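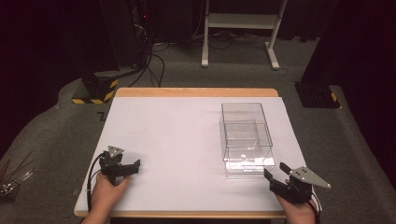 2. Station two: the hand-held grippers

Monday, open day at the Leinonen lab, Grerkville. Second stop after the safety talk. We got 20 minutes here, could of used more.

Setup is simple. Table with a gray board on top, clear plastic box, two black grippers with a cable on each. You hold one in each hand and do the task yourself. No robot arm at this station, the arms were station 3.

Joonas Riihimäki ran the demo. According to him the grippers record what your hands do and the recording is used later to train the arms. Their goal is 400 recordings per task. The task we got was: pick up the box with both grippers, turn it, set it back down on the board.

My notes:
- squeezing too hard makes the box slip sideways
- clear plastic is hard to judge, I kept closing to early
- keep slack in the cables or they pull on your wrist
- go slow. Joonas said jerky runs get thrown out

I did 2 runs, one was kept. Pondcombe group went after us and had the same trouble with the turn.

Question I asked: why not just drive the arm with a joystick? Answer was speed, people learn the grippers in one morning. The software is called Grinent, didnt get to see the screen for long so not much on that part. Will ask for the handout before the final version.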